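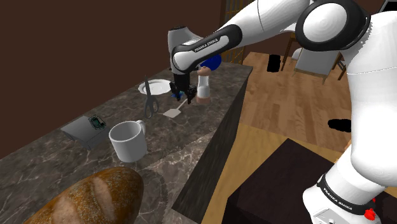
Figure 1. Robot arm above a marble kitchen counter, with shaker and small white utensil.

Songs of the Hundmont Valley
Progress report to the Wieser Fund
19 Apr 2021
Submitted by the Memeo music archive

1. Period of the report

This report covers the work from December until now. The previous report ended with the transfer of the first tapes, and we do not repeat here what was written there about the history of the collection. The budget lines have the same names as in the grant letter.

2. Transfer of the tapes

All 17 tapes of the Hundmont collection are now transferred to digital files. In our application we hoped to finish this part earlier, but the playback machine needed a new belt and new pressure rollers, and the parts were long on the way. During the waiting time we cleaned the boxes, copied the notes from the lids and put the loose song sheets in folders.

The quality of the sound is very different from tape to tape. The oldest ones are good. They were recorded slowly and carefully, with one singer close to the microphone, and even the breathing between the lines can be heard. The later ones were recorded at dances and weddings, at a low tape speed, probably to save tape. On these the bass is weak and the fiddle is often covered by voices and feet. We have made no noise reduction on the archive files. For the listening copies we have removed only the strong hum.

Two tapes had damage from humidity. One of them could be played from beginning to end after it was dried. The other one has a gap in the middle of a harvest song, where the layer has come off, and this part is lost. The text of the song is known from a printed song book, but the melody in the book is a different one, so we cannot fill the gap from there. In the catalogue the song is marked as incomplete.

3. Catalogue

The descriptions are written in Herine, the database we already use for our printed music. It was made for scores, and some fields do not fit well to sung material. For example, the field "key" must be filled in before a record can be saved, but many of the shepherd calls move between notes that a piano does not have, and it would be wrong to give them a major or minor key. We have agreed on the entry "not fixed" and a free note where the last tone and the range are written. We ask future users to read this note and not to search by key only.

The songs are sorted in four groups: calls and work songs, dance songs, songs of the church year, and lullabies. We are aware that these groups overlap. A melody which is sung at Epiphany on one tape comes back on another as a polka, faster and with other words. In such cases the melody has one main record and the variants are linked to it. This takes more time than we planned, because the same melody is not always easy to recognise when the singer changes the rhythm, and every link has to be checked by a second pair of ears.

The first lines of the songs are entered in the dialect, as they are sung, with a translation below. For the spelling of the dialect we follow the Hundmont parish song book as far as possible. It is not consistent, but the people of the valley are used to it.

4. Transcriptions

The dance songs are transcribed in ordinary notation, and this was quite simple. The calls are more difficult. We tried first to write them with bar lines, and the result looked tidy but it was not what is heard. Now they are written without bars, with small marks for the breaths and arrows for tones that are higher or lower than written. A singer who learns from paper will perhaps find this strange at first. For this reason each transcription carries the number of the sound file, and we recommend to listen before reading.

The lullabies are not yet started. They are short, but the words are often hard to understand, as the singers go down almost to speaking in the last lines.

5. Work with the valley

The listening afternoons in the Hundmont school could not take place under the present rules. In their place we sent listening copies to families who had asked for them, together with a sheet where they could write down names, places and other words they know for the same melody. The answers are very useful. In several cases the family name of a singer was wrong on the tape box and could be corrected. One family also let us know that a song we had put with the dances belonged to the procession, and that it was danced only as a joke.

Two families have asked that recordings of their relatives are not put on the internet. We respect this. The files stay in the archive and can be heard in our reading room on request, and the public record shows only the title and the group.

6. Costs

From the grant we have spent 3225 euros in this period. Most of it was for the repair of the playback machine and for the paid hours of the cataloguer. The rest went to storage boxes, postage and the copies for the families. The travel money is not used, as the visits were not possible. We would like to move it to the transcription line, where the hours are higher than in our plan, and we kindly ask for your written agreement before we do so. The total sum of the grant does not change.

7. Open points

The rights for the printed song book are still not clear. The publishing house does not exist any more and we have not found who took over its titles. Until this is solved we quote only first lines from the book.

The date is missing on some of the boxes. From the music alone we do not want to guess a year - the repertoire in the valley changed slowly, and a song can be much older or much younger than it sounds. Where the families remember an occasion, for example a wedding, we note this as information from the family.

8. Next steps

The work on the links between variants goes on, and after it come the lullabies. The public part of the catalogue will be opened when the records of the dance songs and the calls are complete, with the name of the Wieser Fund on the start page in the form you sent to us. We also want to offer the listening afternoons again when the school can receive visitors, and we will inform you of the dates in good time.

The list of the tapes with playing time and condition, and the copies of the invoices, are sent with this report in a separate envelope.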